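Last updated: February
Reading time: 3 min

3.2 Materials and procedure

Families were recruited through two reading rooms, Noststead and Arkilau. In all, 157 children took part, each with a parent or other adult. Sessions ran in the morning and lasted as long as the child wished to stay. Printed items with animal characters were used throughout, as Mercado and Hernidano had done in their earlier work on shared talk.
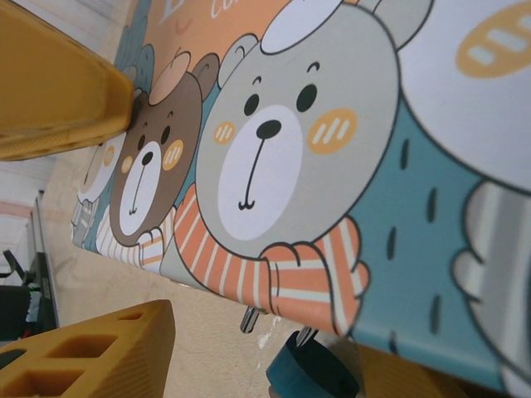
Figure 3. Printed panel with cartoon bears, including a large gray bear head.

Adults were told to talk as they would at home. We transcribed all speech and marked each turn in which the child named a feeling – happy, sad, cross, sleepy – without being asked for one. Turns that repeated the adult's word were coded separately. Charito Abella coded the full set, and a second coder worked through 213 turns chosen at random. Differences were settled by discussion.

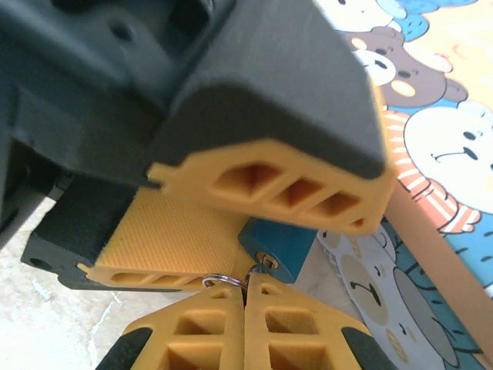

Does the adult's own use of feeling words matter at this age?
It seems to, although the link was weaker for children who had older siblings at home.

Sibling data came from a short form filled in by the adult before the session. Eight forms came back incomplete, and those families were left out of the sibling analysis only.

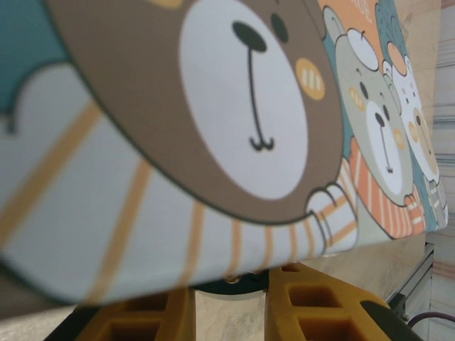 We then compared first and second sessions. Children used more feeling words in the second, mostly when the adult left a pause after a question. Longer questions – those with two clauses or more – drew shorter replies at both sites.

Contact | Copyright the authors | Back to top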